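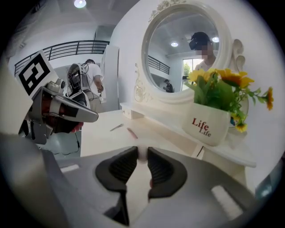 Nov 14, 2023

Best day on the project in weeks, and what made it so good was a checklist! I know how that sounds. But we ran the whole session on the new practice sheet, start to finish, and I came home wanting to write it all down before it goes fuzzy.

The sheet is the one I started back in June after the Dostach visit, when I saw they had a written rule for nearly everything (where a gripper rests between takes, who calls stop, what goes in the log and what doesn't). Ours at Zurach was mostly habit. Habits are fine until two people have different ones. So now there are 7 rules on one side of paper, in big type.

Rule one is my favorite: marker first. Look at the marker card on the gripper before anything else. Flat on its mount, clean, no fingerprints or tape over the black blocks. If the card has shifted, you check calibration again, even if it's almost lunch. I've thrown out too many good takes over a card that moved a hair.

Rule two is cables. They get a path before the session starts and they keep it. Floor cables go away from where people stand, and anyone may stop the session over a cable, no explaining needed. I want that "anyone" in there forever. It came from the Ďurica notes, and theirs was wordier, but the idea is the same.

Three and four are about the room. The dressing table stays a dressing table. Mirror, flowerpot with the yellow flowers, the drawer with its tiny knob, all left as they'd be in a home, and only the small items on top get set out again between takes. Mirrors need their own line, though. A mirror shows whoever is in the room, so faces get blurred in the reflection too, and whoever reviews has to look in the glass every time. I argued hard for that one and it's staying.

Five: one voice says start and stop. Six: a failed take is logged as failed, with a reason, and kept. Our target is 200 takes for this task and it's so tempting to quietly drop the ugly ones. We have 184 now, failures marked, and I trust that number more than any we've had.

Seven is breaks. Hand-held grippers are heavier than you think by mid-afternoon, so nobody goes more than 4 sets without putting theirs down. My wrist says thank you.

Still to fix: rule five doesn't say what happens when the caller is wearing a headset. Also want a line on spare marker cards, where they live, who prints them. Teltley want to see the sheet too, so I should type up a clean copy. Must ask if they log failures the same way we do.

Bed. Bring tape tomorrow.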